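Contrôle du coin fruits et légumes, local de Stultthorpe
Fait le 3 octobre 2025 par moi (Illia Maksymiv), relu par Vaughn Marchetti

Bon, je reprends la grille de mars, avec mes remarques au fil de l'eau, comme d'habitude un peu trop longues ! Ça concerne la panière blanche ajourée, les sachets et ce qu'on met dedans.
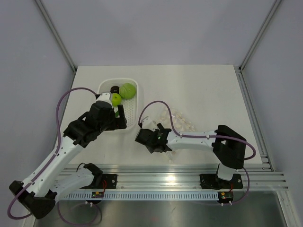
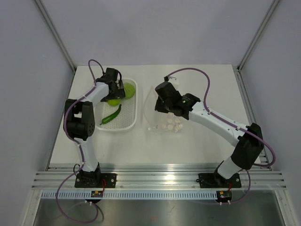
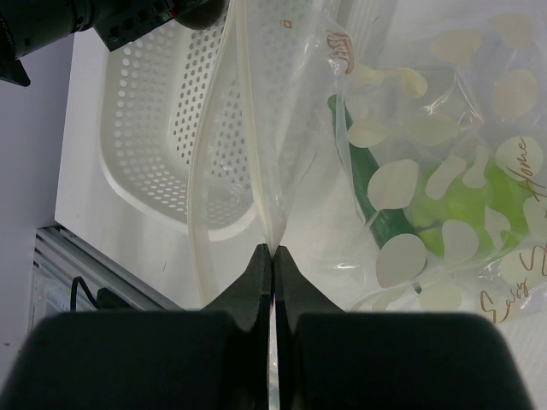
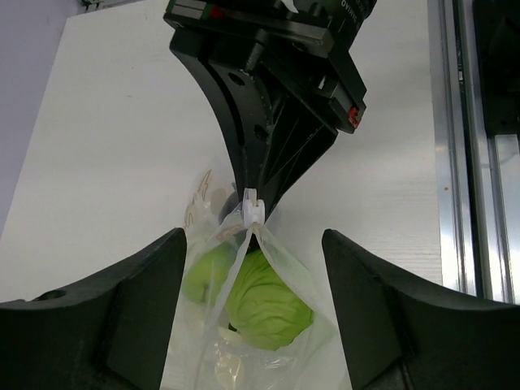
1. Plan de travail nettoyé avant de sortir les produits
OK. Passé au produit Wodis, rincé, essuyé. Le flacon est presque fini, j'en recommande un chez Kushnir.

2. Panière : fond et rebord propres
OK, mais les petits trous, quelle plaie... Je les fais à la brosse, à l'eau chaude, et je laisse sécher à l'envers. Une éponge ne suffit pas, j'ai essayé.

3. Panière : pas de fissure, pas d'arête coupante
OK. J'ai passé le doigt tout le long du rebord. Elle porte le numéro 207 sur la fiche, à garder tel quel s'il vous plaît.

4. Produits : pas de moisissure ni de partie molle
À surveiller. Je retourne toujours le chou pour regarder le pied (c'est là que ça commence à noircir) et j'appuie doucement sur les pommes. Un fruit abîmé part au compost tout de suite, il ne reste pas avec les autres.

5. Poids dans chaque sachet
OK. Le chou pèse vite lourd, alors je m'arrête à trois kilos, même quand il reste de la place.

6. Sachets : état du film et de la fermeture
À refaire. Dans la réserve, j'en ai trouvé un fendu près du zip, jeté. Pour ceux à zip, pensez à passer le pouce sur toute la longueur. Vaughn voudrait passer au modèle Dotura, par carton de 1 000. Moi je veux bien, mais où est-ce qu'on range ça ??

7. Sachets hors de portée des enfants
Non conforme ! Le tiroir du bas n'a toujours pas de loquet. Le film plastique, c'est un risque d'étouffement, je le remets donc en tête de liste.

8. Sol dégagé, pas d'épluchures ni de flaque
OK. Petit coup de raclette quand même avant de fermer.

9. Température de la réserve
17 degrés au thermomètre de la porte. Trop pour garder un chou longtemps à mon goût, je le descends à la cave le soir.

Reste à faire : le loquet (Vaughn), la commande Kushnir (moi), et trier les vieux sachets quand on aura un moment.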